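Ticket: Left wrist view, sim episodes dropped at export
Project: Wullimus rod handling
Site: Fodumville
Opened: 4/20/21
Status: Waiting on reporter

The export script rejected 124 of the 195 simulated episodes in the last batch. All the rejects give the same message — "no grasp event found." The 71 that passed look normal. Joint logs are complete in both groups and the timestamps line up.

I replayed three of the rejects from the left wrist view. Fingers open, rod between them, red band near the lower end. The grasp check reads finger width only, and I had the threshold left over from the thicker rod we used in November.

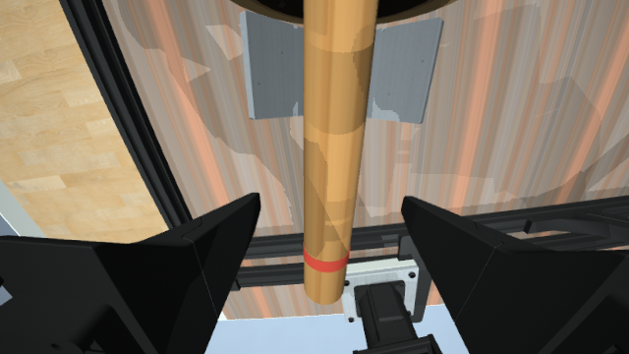 Echeverría replied that the threshold should come from the object file, and that the November value was never meant to go into the shared config. Ferholm hit the same thing on their copy. Please don't delete the rejects until they have been run again, and attach the config you used.

Config attached. Threshold now read from the object file. Rerunning the rejects tonight with random textures still on. Will also add a check on contact force — width alone is too easy to get wrong. Leaving the ticket open until the new counts are in.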